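Minutes of the Teaching Group, Laundry Task, Fisden Workshop 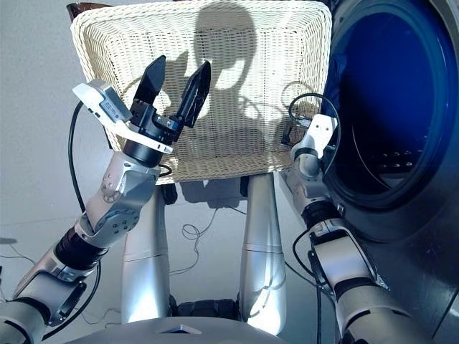

Written by the secretary of the group | September 22, 2026 | 3 shares | 3 comments

The meeting was opened at the usual hour in the small room next to the test floor. The minutes of the May meeting were read and accepted with one correction: the store at Gedlow has lent us the washing machine, it has not given it.

1. State of the recordings

The operators reported that we now have 2440 recordings of the laundry task made by remote control. The part where both arms hold the basket in front of the machine is the largest group. The part where the clothes are taken from the drum is the smallest, and the members agreed that it is also the one we need most.

There was a long discussion about the white basket. One operator finds it too wide to be held well from the two sides, and would like a smaller one. Another operator answered that people at home have wide baskets and the robot must learn with them. It was decided to keep the wicker basket until the end of the present series, and then to add a second basket of a different shape.

2. Remote control or guiding by hand

The group compared the two ways of showing the task. With guiding by hand, the teacher stands beside the robot and moves the arm, and new people learn this in one morning. The weak point is that one teacher can not guide two arms well at the same moment. With remote control both arms move together, but the operator does not feel the weight of the basket and sometimes pushes too hard.

Decision: lifting and carrying the basket will be shown only by remote control. Opening and closing the door of the machine will be shown by hand, with 28 demonstrations for each teacher. The results will be compared at the next meeting.

3. Cables

It was said again that there are too many cables on the floor near the machine. The members do not agree about who must put them in order. For the moment, the person who starts the session will move them to the wall before the arms are switched on.

4. Software

The new version of Proltine saves the gripper position together with the picture from the head. Two operators asked for a pedal to mark a failed attempt, as both hands are busy during the control. The request was accepted. The manual of Arthur, our training program, is still missing the chapter about slow playback.

5. Other matters

Sessions will not be longer than 22 minutes, with a pause of 12 minutes after. The chair for the operators is still broken.

The next meeting will be in the same room. The meeting was closed after point 5.

Comments (3)

washday_fan: Please publish also the failed attempts, they are useful for us who train at home.

kb77: For point 2, did you try two teachers, one for each arm? We did this with a tray and it was not so bad.

gedlow_reader: When is the second basket coming?

This site uses cookies to remember your settings. Accept | Refuse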